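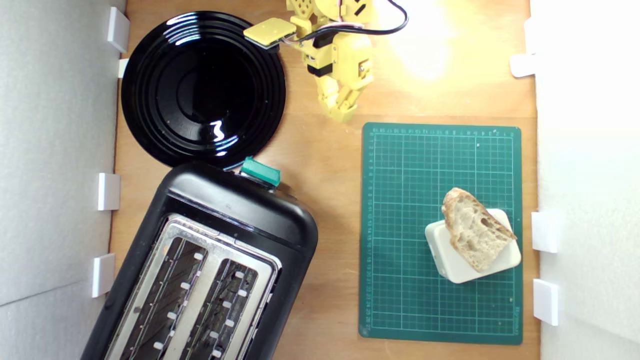 カーテンレールの位置、窓枠のすぐ上と天井付けどっちがいいですか
閲覧数 579　カテゴリ:住まい > インテリア・模様替え

投稿者:clatadura_mado
2021年11月7日

急ぎです、すみません。引っ越したばかりでリビングの掃き出し窓にまだカーテンがない状態。今はシーツを突っ張り棒で垂らしてます。朝まぶしい。

天井の高さが245センチ、窓枠の上端から天井まで43センチあります。レールはもともと付いてなくて、自分で付けてOKと大家さんに言われてます(ネジ穴も可、書面でもらいました)。

で、雑誌とか見ると天井から床まで垂らすと部屋が高く見えるって書いてあるんですけど、そうすると既製品の丈だと足りなくてオーダーになるんですよね?Grorneseoのサイトで見積もったらけっこうな金額で固まりました。窓枠のすぐ上なら既製品の200センチでいけそう。

あと色。壁は白、床は明るめの木、テーブルも木です。ソファは濃いめの灰色。Flustmontっていう生地のからし色が気になってるけど、大きい面積でからし色はうるさいですかね。夫は白でいいじゃんと言ってます。話し合いにならない。

義両親が16日後に泊まりに来るのでそれまでになんとかしたいです。オーダーだと間に合うのかもわからず。詳しい方お願いします。

Trí Hồ さんの回答

カーテンの取り付けを仕事でやってました。今は違う仕事ですが。

まず天井付けの前に下地を確認してください。これがいちばん大事。天井の石膏ボードだけのところにネジを打っても、厚手のカーテンを毎日開け閉めしてたら抜けます。下地探しの針、ホームセンターで売ってるやつでいいです。窓の上の壁はたいてい横に木が入っているので楽。天井は野縁の向きによって、レールに沿って下地がある家とない家があります。ない場合は無理しないで壁に付ける。

間を取るという手もあります。天井ぴったりじゃなくて、窓枠から10〜15センチ上の壁。これだけでも見た目はだいぶ変わります。ただし下地がそこまで来てるかは要確認。来てなければ細い板を柱に留めて、その板にレールを付けます。板を壁と同じ白で塗れば目立ちません。 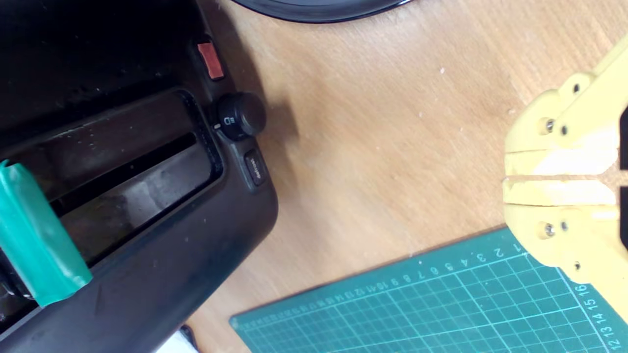 黒いトースターのつまみ

丈の測り方ですが、窓の高さではなく、レールのランナーの穴(フックをかける丸い輪っか)の下から床までを測ってください。そこから1センチ引いたのが掃き出し窓の仕上がり丈です。左、真ん中、右で測って一番短い数字を使う。床は水平とは限らないので。

200センチの既製品でいけそうとのことですが、レールを付ける前に買わないほうがいいです。先にレール、それから採寸、それから注文。逆にやって数センチ足りない人を何人も見ました。フックがアジャスターならちょっとは調節できますが、ほんのちょっとです。

幅はレールの長さの1.05倍くらいのゆとり。ヒダの倍率は1.5倍で十分です、2倍は高いしたまると厚い。

納期はお店に電話してください。サイトの表示は在庫しだいで変わりまし。レースだけ先に既製品で吊っておけば、泊まりの日に最悪ドレープがなくても目隠しにはなります。夜は透けるので注意。

tapia_no_heya さんの回答

うちからし色です!!リビング全部!

結論、最高です(個人の感想)。床が明るい木で壁が白なら絶対合うと思う〜。灰色のソファもうちと同じ。うるさいかどうかは、無地か柄かで全然ちがいます。無地で、つやのない生地ならそんなに主張しないです。つやつやしたのは夜の照明で黄色が強く出るからやめたほうがいいかも。

生地サンプル絶対取り寄せて。画面の色と別物です。わたし8月に注文したとき画面だけで決めようとして、サンプル来たらほぼオレンジでびっくりした。サンプルは窓のところにマステで貼って、朝と夜に見る。逆光だと暗く見えるので、窓じゃなくて横の壁に貼って見るのもやって。

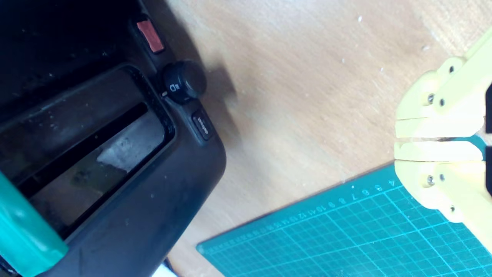
赤いボタンと丸いつまみ。「default」と書いてあるボタンも

旦那さんの白案は、レースを白にすればいいんじゃないかな。昼間はほとんどレースしか見えてないし。で、ドレープはからし色。うちはそれで丸く収まりました。

レールの高さは、うちは天井付けにしました。高く見えるのは本当。でも上のほうのホコリ取りが地味に面倒。脚立いる。カーテンボックスなしだと隙間から光ももれないので寝坊します(笑)

tori_mado さんの回答

ニトリとかの既製品で十分では。どうせまた引っ越すし。

clatadura_mado さんの追記

ありがとうございます!読んですぐ針買ってきました。天井、レールの方向に下地なし。窓の上は12センチのところまで木がありました。なので壁の、窓枠から10センチ上にします。

電話もしました。オーダーは間に合うか微妙と言われたので、レースは既製品の白を先に買って、ドレープはサンプル見てから決めます。からし色のサンプル、いま3枚たのみました。夫はまだ白と言ってます。

あともう一個だけ、レールを機能レールにするか装飾レール(木のやつ)にするかで迷ってて、装飾だと開け閉めの音がうるさいって本当ですか?別で質問立てたほうがいいかな。

Trí Hồ さんの返信

音は本当です。木のリングは特に。毎日開け閉めする掃き出し窓なら機能レールをすすめます。ブラケットの間隔は説明書どおりに、端だけで留めないように。質問は別で立ててもらったほうが他の人も答えやすいと思います。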